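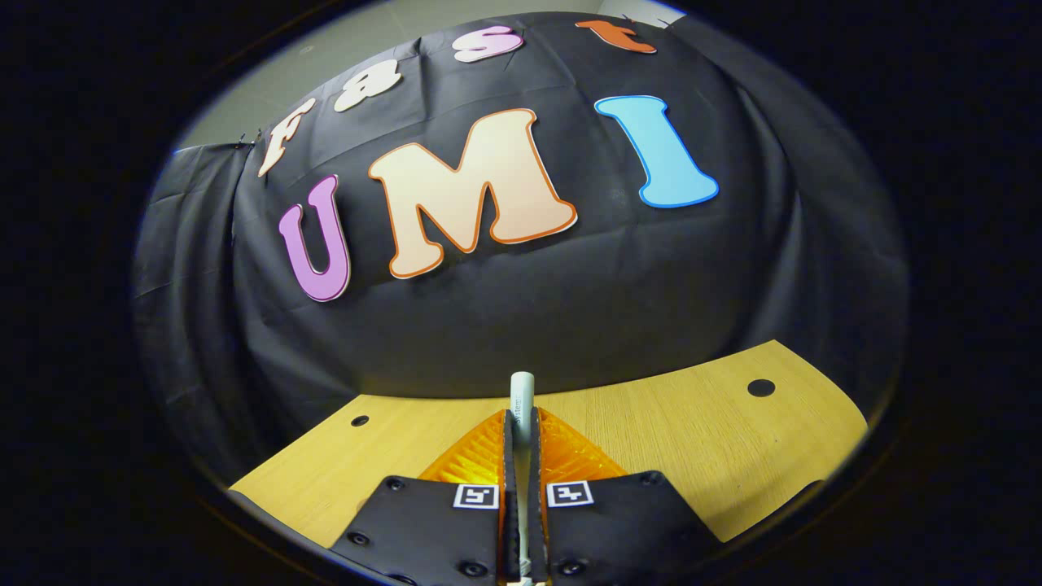

4.2 The open day at Hernarbridge

Our second round of observations took place in December, when the Hernarbridge workshop opened its doors to the public for one afternoon. We had planned the day as a side activity to the main study, and it ended up giving us some of our favorite material. Over 266 visitors signed in, many of them families from Cokcombe, and the line for the hand-held gripper station reached the stairs well before 3 p.m.

Visitors were invited to pick up a gripper, close it on a small object, and carry that object to a target of their own choosing. We gave no spoken instructions for the first try. We wanted to see what people would do with the tool in their hands and nothing else to go on, and what they did was wonderful to watch -- children in particular tended to move the whole arm first and only later discovered how much could be done with the wrist. Adults asked more questions before starting, and several came back for another turn with a harder object.

In all, we logged 386 attempts. Each was reviewed afterward using the Lukier coding sheet, with the same categories as in Section 3, so that the open-day data can be compared directly with the Vörös sessions. Attempts in which the visitor stopped to talk were kept in the set, and the pauses were marked.

Figure 5 gives the view from the gripper with a slender white object held between its two fingers. The fiducial markers on the inner corners of the plates are both in view, one on each side, and the "Fast UMI" lettering on the black cloth lies beyond the table.

Talking with visitors between turns was just as useful. Many wanted to know how a robot could learn from a person's hand movements, and their guesses were often close to the mark. We noted these conversations on paper the same evening, and they are discussed in Section 4.3 together with the exit cards.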